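The Wondevlow Challenge is a student robotics competition in which teams teach a pair of robot arms to handle soft, floppy household things. It is open to high school and college clubs, and each season runs from September to late spring. Teams usually call it "the Wondevlow."

History

The contest grew out of an after-school club led by Ivars Koppel, a shop teacher who wanted a project with more surprises in it than stacking blocks. The first season drew 9 teams. Kiprono Kirui, a former club member, later rewrote the rules and added the bag event, which quickly became the favorite of students and spectators alike. The latest season had 38 teams, the most so far.

Format

Every team enters with two arms working over a shared tabletop. Arms may be bought, built from a kit or put together from spare parts, and printed brackets are welcome. Judges award up to 1,000 points over three events: Ulo (folding cloth), Shirima (sorting small items) and Fodach (bags).

Fodach is the hardest of the three and the most fun to watch. Thin plastic changes shape with every touch, so no two tries look alike, and a program that did beautifully at lunch can be baffled by two o'clock. Points are given for gripping the handles, lifting the bag and opening its mouth wide enough to put something in.

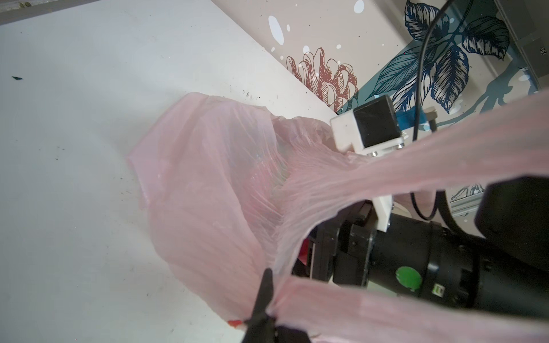

Do students have to write all of their own code?
Teams may start from free, shared software, but they must train or program the bag, cloth and sorting moves themselves and explain their work to the judges.

Shared recordings

Many teams teach their arms by guiding them through a task over and over and saving each run. Clubs are encouraged to trade these recordings, and the shared library now holds 2,564 runs, failed tries included. New teams often begin with the failures, which show wonderfully well how many ways a handle can slip.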